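COMMUNIQUÉ DE PRESSE
Tonstead, le 5/7/23

Un pot, un feutre, une table claire : Plovley présente sa collection pour bureaux partagés

Après de longs mois de croquis, d'allers-retours avec l'atelier et, il faut bien l'avouer, de tasses de café, la maison Plovley a le grand plaisir d'annoncer l'arrivée de Godinho, sa nouvelle collection d'accessoires destinée aux tables de travail que l'on partage : ateliers de dessin, salles de classe, médiathèques, ou tout simplement la grande table familiale où chacun finit toujours par s'installer avec ses crayons.

L'idée est née à Wondville, dans une salle d'arts plastiques où les élèves passaient un temps fou à chercher leurs feutres avant de commencer. Nous y sommes retournés souvent, nous avons regardé faire, nous avons beaucoup écouté, et nous sommes revenus avec une conviction toute simple – un plateau blanc bien dégagé, un pot noir à portée de main, et l'on se met à dessiner plus volontiers.

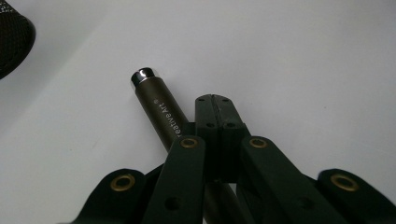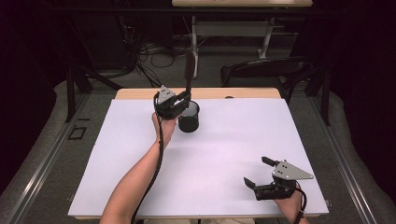
Pot noir et plateau blanc.

La collection comprend des pots, des plateaux de rangement et des sous-main, à associer selon la place dont on dispose. Les teintes ont été volontairement limitées au noir, au blanc et au gris, afin que les couleurs viennent des dessins eux-mêmes. Pour le lancement, 1214 coffrets ont été préparés dans notre atelier de Tonstead, dont 100 seront remis gracieusement à des écoles de la région qui en ont fait la demande au printemps.

« J'ai grandi dans une maison où les stylos se promenaient partout, du buffet à la salle de bains, et je garde une vraie tendresse pour ce désordre-là, confie Trevor Tapley, fondateur de Plovley. Mais quand on travaille à plusieurs, c'est tellement agréable de retrouver chaque chose à sa place en arrivant le matin ! Nous avons voulu des objets discrets, que l'on puisse laisser dehors toute l'année sans avoir envie de les ranger dans un placard. »

Les coffrets Godinho seront proposés dans notre boutique de Tonstead et chez les papetiers partenaires. Une seconde série, avec des formats plus petits pensés pour les cartables et les tiroirs, suivra en décembre.

Les enseignants et responsables d'ateliers qui souhaitent recevoir un coffret en prêt peuvent écrire au service presse de Plovley, qui leur répondra avec plaisir.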